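Hi all, February update for the Gralline software work. I'll keep it to what changed and what I need from you.

The big piece was tracking. We read the square markers on the hand-held grippers to work out where each finger is, and the old code lost them whenever a hand or sleeve got too close. I rewrote the part that fills the gaps, so a short dropout now gets bridged and flagged instead of throwing out the entire take. I'm really pleased with this one! It also means the planner gets a clean finger width at every step, and it had been choking on the holes for ages.
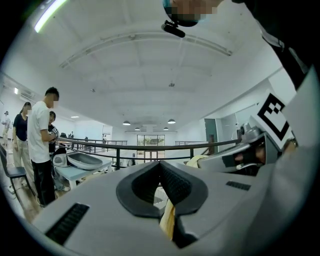
View from a gripper camera, with the finger marker and the operator's hand close together.

Cloth is still the hard case. Perception does fine on trays and anything with a firm edge, but soft yellow stuff against a gray body gives us a blob that changes shape every time you look at it. I tried two segmentation models and kept the smaller one – it's a bit rougher around folds, but it runs on the machine we already have in Heltley and I don't have to babysit it.

Then there's left and right. Each gripper carries its own marker pattern, and the Drallberg loader used to guess the side from the file order (yes, I wrote that, sorry). It now goes by the pattern. I re-ran three old sessions through it and found six takes with the sides swapped, all fixed and back in the set.
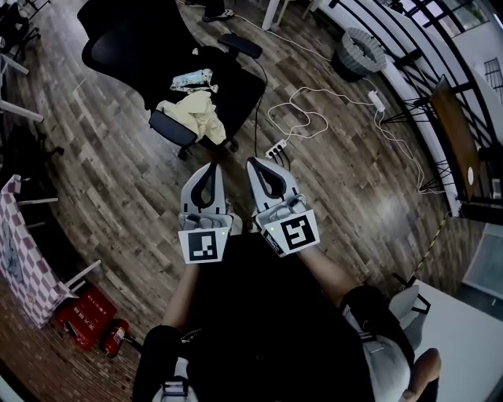
Both grippers from the head view, each with its own marker pattern.

The head view is now lined up in time with the gripper views too, so you can scrub through all of them together in the Cheng viewer. Loading is slow, around two minutes for a long session, and I haven't looked into why yet.

Next up is the planner: I want it to stop and re-check its grasp when the perception score drops. I also need a decision on storage before the end of the month, as the raw video is eating the shared drive. Budget is on track, no changes there.

Gralline project | Contact the software team | © Drallberg | Back to top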